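Looking after the grippers: what a Monday reset involves

May 11, 2020

I keep getting asked how we look after the hand-held grippers, mostly by people who have just been given a pair and a charger and not much else. I have answered in emails a few times now and each answer left something out, so I am writing it down once and will send the link from now on.

Some background first. I work for Narkum, in the Trultdale building. We have one cell that collects manipulation data with hand-held grippers and one arm that runs the policies trained on it. The arm is bolted down and has a service contract with Thygesen. The hand-helds have no contract, so they are mine. They are also the part of the cell that gets dropped, squeezed and left on the floor under a chair, and they need more attention than the arm does.

The job has a short version and a long version. The short version happens before every session and takes 7 minutes if nothing is wrong. The long version happens on Mondays and takes most of the morning.

The short version

Wipe the lens. Use a dry microfiber cloth, one that has not touched grease. I keep the lens cloths in a zip bag with a strip of red tape on it and the general cloths in the drawer, and the two do not mix. If there is a fingerprint on a wide lens you will often not notice it in the preview at small size. You will notice it later, when a soft patch sits in the same place in every clip.

Open and close the fingers ten times by the trigger. You are feeling for a catch near the closed end. A healthy one closes evenly and comes back by itself. If it comes back slowly, there is dirt in the linear guide or the return spring has come off its post on one side.

Check the pads. The rubber on the fingers should be stuck down along its whole length. Push at the corners with a thumbnail. A corner that lifts will be gone by lunchtime.

Check that the marker cube is tight. Hold the body in one hand and try to turn the cube with the other. It should not move at all. More on this below, as it has cost us more data than every other fault put together.

Start the recorder, wave the gripper through a slow figure eight, and stop. Look at the track. If it closes on itself, go to work. If it has a step in it, do not go to work.

Then write the body number and your initials on the sheet. We had an app for this. The sheet works better.

The long version

I do the hand-helds in pairs, left and right together, and I finish one pair before I open the next. The first time I did it I had four bodies open on one bench and spent the afternoon working out which screws belonged where. The front shell takes the short screws and the grip takes the long ones, and a long screw in the front shell will go in happily and push on the cable.

1. Battery out. Leave it out until the shell is closed again.

2. Shell off, four screws, hex key 2.5. Blow out the dust with a hand bulb. I don't use canned air on these after one can spat liquid on the back of a lens.

3. Guide rail. Wipe it with a lint-free swab and a little isopropyl, let it dry, then one small drop of light oil at each end and run the carriage back and forth. Wipe again. Nearly everyone uses too much oil. Extra oil collects lint from whatever the cell has been folding that week, and we fold a lot of cloth.

4. Spring. Look at both hooks. If one has opened up, replace the spring. Bending the hook back holds for a day or so.

5. Trigger cable. Look for a white crease in the sleeve just behind the pulley. If you see the crease, replace the cable, even if it runs fine.

6. Grip pads. These are the ridged rubber pieces your palm rests on. They come up when they get warm and sweaty. Clean both faces with isopropyl, new double-sided tape, press for a full minute.

7. Shell on. Front screws first, finger tight, then snug, in a cross pattern. It is plastic with brass inserts and the inserts will spin if you lean on them.

8. Width calibration. Fully open, fully closed, then the gauge block. The three numbers go on the sheet. If the closed value has moved more than half a millimeter from last Monday, the pads are worn or the carriage has slipped, and it is nearly always the pads.

That is one body. With the second one it goes faster.

The cubes

Each body carries a cube with printed markers on its faces so the tracking can tell where the two grippers are in relation to each other. The cube is screwed to a small post, and the post is glued into the shell. The screw is fine. The glue joint is what fails, and it fails slowly. The cube starts to turn by a degree or so when somebody sets the gripper down on it, and then it turns back, and nothing looks wrong.

In January we lost 43 clips to this before I found it. The left body of pair three had a cube that was loose only when the gripper was rolled past vertical. The tracks looked good on the figure eight, because nobody rolls the gripper that far on a figure eight. Hanne Gunnlaugsson found it by plotting the distance between left and right while both were lying still on a bench, once the right way up and once on their sides. The distance should be the same both times. On pair three it was not.

So now the bench test is part of Monday. Both bodies down flat, ten seconds. Both on their sides, ten seconds. Compare.

For the repair, pull the post out completely, scrape both surfaces back to bare plastic, roughen them with 240 paper and use slow epoxy. The five-minute kind sets too brittle. Leave it overnight in the jig. We tried a printed clamp that went around the outside instead, and it held well, but it stuck out far enough to catch on sleeves.

Faces that are scuffed get a new print. Matte paper, never glossy. Glossy paper under tube lights gives you a white bar across the marker and the detector loses it on exactly the angles you want.
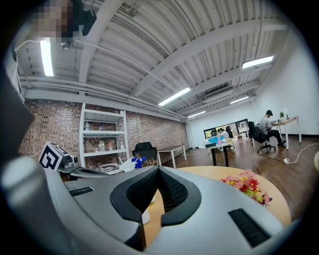

1,295 words · 7 min read

After the bench test I take the pair back out to the round table and do a few real pick-ups with them, with the lights on and other people in the room. A pair can pass everything on the bench and still misbehave out there. The ceiling in that room is white corrugated metal with tube lights, and the wall along one side is plain brick. The tracker likes the brick, which has plenty of texture. It is less fond of the plain white wall opposite. If I am going to lose tracking anywhere, it is when both grippers are pointed at that side from close up.

For the pick-ups I use whatever is already on the table. Cloth is a good test of the pads, and artificial flowers are a good test of the fingertips – a stem is thin enough to slip through if one finger is sitting a little proud of the other. Twenty pick-ups, ten with each hand. I watch the width trace afterward and look for a flat spot where the fingers were moving but the number was not. A flat spot means the carriage is slipping on the belt.

Setting them down is worth teaching to everyone who uses the cell. Lay them on their side, cube up, with the fingers pointing in toward the middle of the table. Don't lay one across the other. Don't hang them by the trigger.

Spares

People also ask what to keep on the shelf. For four pairs, I keep this:

Springs, 19. They come in bags of 20 and one went into a vacuum cleaner.
Trigger cables, six, cut and crimped in advance.
Finger pads, two full sets.
Double-sided tape, the thin kind, one roll open and one sealed.
Posts and cubes, four of each, already printed and glued.
Front shell, one left and one right.
Lens protectors, a pack.

The pads and cables get used. I have replaced one front shell in the time I have had this job, after a fall down a stairwell.

We order the pads through Tristuvine, who cut them from sheet for us. The last order came to 295 with shipping, and that should last until winter at the present rate. They changed the rubber once without saying so and the new one was a little harder, so I now check a fresh batch against an old pad by pressing both with a thumb before I fit any. It is not a very scientific test but it caught the change.

Things I have stopped doing

Threadlocker on the shell screws. It attacked the plastic around two of the inserts and I had to throw the shells out.

Charging overnight in the bodies. The batteries come out and go in the charger now. The contacts last longer and I can see at a glance which ones are full.

Swapping halves between pairs. If the left of pair two is down, pair two is down. It is tempting to borrow the left from pair four, and then the calibration file is wrong for both and you find out on Thursday.

I still have not found a good way to keep lint out of the guide rail. A felt wiper at each end helped for a week and then dragged. If you run the same sort of grippers on cloth and have something that works, please write to me – the address is on the contact page. I will put the drawings for the epoxy jig up there too, once I have fixed the hole that is in the wrong place.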